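Open house at Dobson: gears, pegs and a very patient robot

I only meant to stay for the coffee, but I ended up parked beside the gear bench at the Dobson open house for most of the afternoon! The shop on Nerngate Road let the public in from 2 o'clock, and 15 of us squeezed into the first group (bring a sweater if you go, the big door stays open).

Clive Marsden ran the demo. He's been at Dobson 11 years and he talks to the robot like it's a horse. The job is gear assembly, putting small steel gears on short shafts, and he says the lining up is what takes the practice. A kid next to me asked if it ever gets bored. Clive said he does, sometimes.

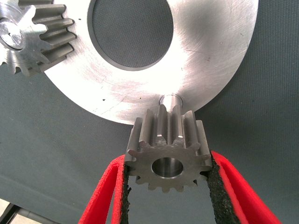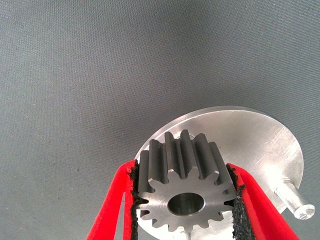 Gear work at the Dobson open house, with a steel gear held between the robot's red fingers.

I asked way too many questions, mostly about the fingers, and Clive answered all of them and then let me have a go at the practice bench with my own two hands. I was slow. My neighbor was slower, I'm happy to report.

There's another open house in July, over at the Ilen building, and groups there can go up to 28. Sign up at the front desk, and park behind the bakery if the lot is full.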